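Paint flaking off the sloped panel of a metal bin – strip it or leave it?

Posted in Workshop & Storage, Thu 26 September

wiment_shed
I have a large open-top metal bin that sits on a wooden bench. The sides are tall and the panel at the back slopes down to the floor of the bin. I painted that panel white in May with Kodmont enamel, straight from the can, no primer. The lower part has worn back to bare metal and the remaining edge is ragged. I also get small specks collecting at the foot of the wall behind it, some of them rust colored.
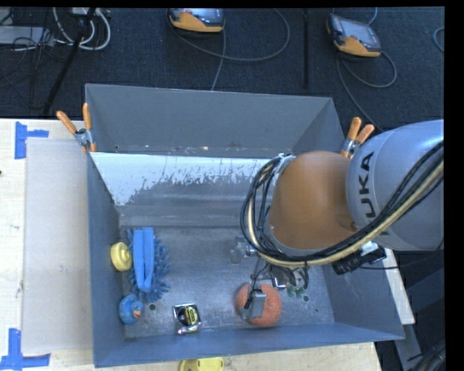

Grey metal bin on the bench, sloping panel with the white patch.

The bin is used for loose items up to 2 lb, including balls, so the slope takes repeated light impact. Is it worth repainting, or should I take it all back to metal?

Dougal Mackay
Strip it. Enamel over unprimed smooth metal has very little to grip, and a slope that things roll down will always wear first.

Vacuum the bin before you start. Take the white off with a plastic scraper, then 215 grit if you can get it, 220 if not. Wipe down with mineral spirits and let it dry fully. For a bin that stays indoors I would stop there and apply a thin coat of paste wax. If you want color, use an etching primer and two thin topcoats, and leave it about 17 hours between coats – longer if the room is cold.

Check the rust colored specks with a magnet. If they are steel they may have come in with the parts, and the bin itself could be sound.

flitia
I just put a rubber mat in mine. McIver sells them by the foot. Doesn't fix the paint but it's quieter.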